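How Robots Learn by Being Shown

A robot arm in a factory usually repeats one movement. An engineer writes down every step, and the arm follows the steps. This works well when each part arrives in the same place every time. It works badly on a kitchen table, where the cup is never in the same spot twice.

At the Majali lab in Ovville, researchers are testing a different method. It is called learning from demonstration. A demonstration is a showing. A person guides the robot through a job, and a computer records what happens.

What gets recorded

A recording holds two kinds of information. The first kind is pictures from cameras. The second kind is numbers that give the position of each joint in the arm. A joint is a place where the arm bends, like your elbow. The computer saves both many times each second and keeps them matched up, so that every picture has its own set of numbers.

One recording of one job is called an episode. For the study named Hosura, the lab collected 2,000 episodes of robots handling dishes. Each robot in the study used 2 arms.

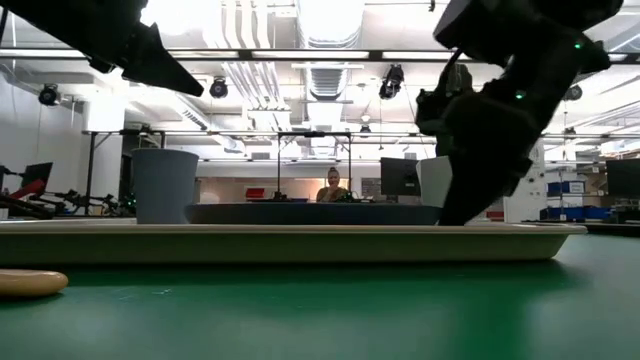
The dishes are moved to new places between episodes. Suppose the cup always stood on the left. The computer might learn "go left" and never learn what a cup looks like. Changing the layout makes the computer pay attention to the cup itself.

From recordings to a rule

After the recordings are made, a program called a neural network studies them. It looks at a picture and guesses which way the arms should move next. Then it compares its guess with what the person did. If the guess was wrong, the program changes itself a little. Training for Hosura took 48 hours on the lab's computers.

The finished program is called a policy. In robot research, a policy is a rule for turning what the cameras see into movement.

Testing the policy

The researchers tested two policies. Garkel, the older one, had learned from recordings in which the dishes stayed put. Hosura had learned from the moved dishes. Each got 50 tries at picking up a cup and setting it down in a bowl. The starting places were new to both.

Hosura finished the job more often. Garkel often closed its fingers where a cup used to be. Both had trouble when one dish hid part of another, and the lab is now recording more episodes of that kind.

Words to know

Demonstration: showing a robot how to do a job.
Episode: one recording of one job.
Gripper: the part at the end of a robot arm that holds things.
Joint: a place where the arm bends.
Policy: the rule a robot uses to choose its next movement.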